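Filed under: Music > Opinion > Long Plays

I've been listening to the new Womarska album for most of October and I've come to a conclusion that will annoy at least one of my friends: the intro track has got to go. I don't mean theirs in particular (though theirs is a shocker, two minutes of rain and somebody tuning a cello). I mean all of them. Every band with a second album now seems to think we need easing in, like pensioners into a swimming pool.

I bought the thing on CD, by post, because I'm like that. I'd cleared an evening. Tea made, phone in the other room, big headphones on. And then rain. I live in Tellthorpe, I can get rain for nothing!

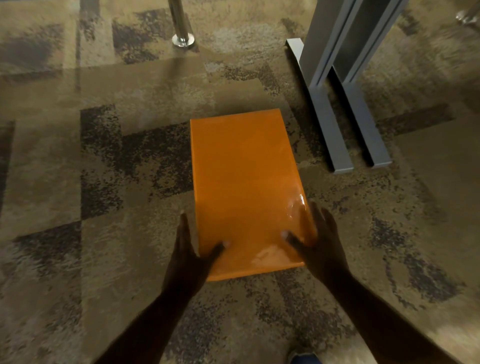
What an opening song used to do

My favourite first track of the past few years is the one on Taipe's debut. You get one snare hit and then she's singing, mid-sentence, as if you've walked in on an argument. I remember standing in the kitchen with a tea towel and just stopping. By the time the chorus came I'd decided I liked her, and I'd have forgiven a good deal after that. I did have to, as it happens, because side two is patchy and there's a reggae number she should have kept to herself.

That's a big job for three minutes of music, and I think bands have got scared of it. If you put your best song first, people might say the record goes downhill. So they stick a bit of fog at the front and hide the good one at track four, where it can look modest.

The other excuse I hear is that it "sets the mood". Well, songs set moods! That's most of what they're for. Vernon's second record has a proper slow, gloomy opener, nearly six minutes long, hardly any drums, and I love it to bits. It has words and a tune, and it goes somewhere awful and comes back. Nobody could call it an intro. If you skipped it you'd be missing one of the songs, whereas I've skipped the Womarska rain every single time since the first and the album is better for it.

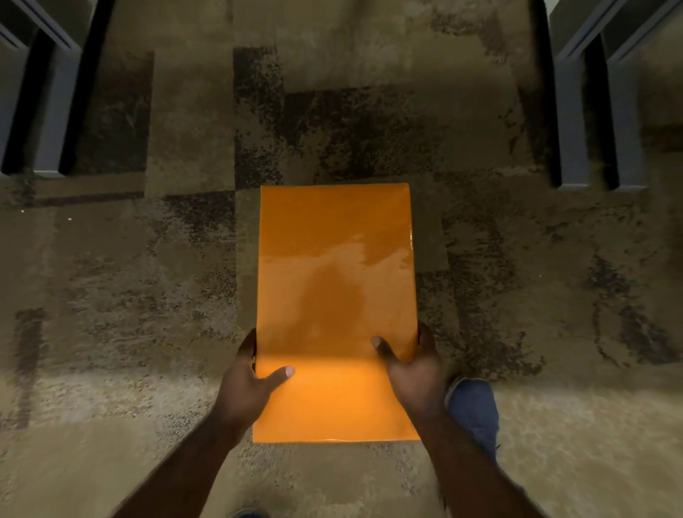
Page last modified: October, 9:41 pm

I should be fair, so here goes. There are intros I'd keep. A live album can have as much crowd noise as it likes, because I want to hear the roar when the lights go down. Concept albums get a pass too, if there's a real story and you need to know we're on a ship or whatever. And I've a soft spot for those little spoken bits on old soul records where the singer has a chat over the organ before getting going, but they were part of the song, weren't they? You couldn't lop them off. The tune was already underneath, waiting for him to finish moaning about his wife.

What gets me is the separate track with its own title. It's always something like "Arrival" or "(i)" in brackets. It counts towards the total on the back, too, so an album that says twelve tracks is ten songs, a drone and an answerphone message. I've got 182 albums on the shelf behind me and I pulled out the ones with a numbered intro while I was writing this. There were 47. I'd happily hum you the tune from perhaps two of them, and one of those is a doorbell. 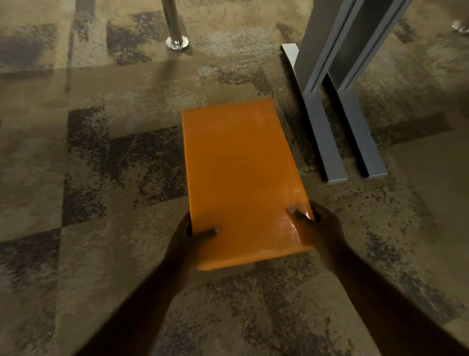

My brother says I'm missing the point, and that nobody listens in order any more, so the intro is there for the few of us who still do. A sort of treat. I can see that, and it's a kind thought, but it's an odd treat that the people it's meant for skip past. Give us an extra verse. Give us the B-side you left off!

And the sad part is that Womarska's second track is a belter. Huge daft guitars, handclaps, a key change that I'd normally be too proud to enjoy. Had the album started there I'd have been grinning within ten seconds of sitting down. I've made my own version of the running order now, with the rain taken off and the cello moved to the very end, and I've been playing that one in the car instead. The cello's quite nice at the end, as it goes.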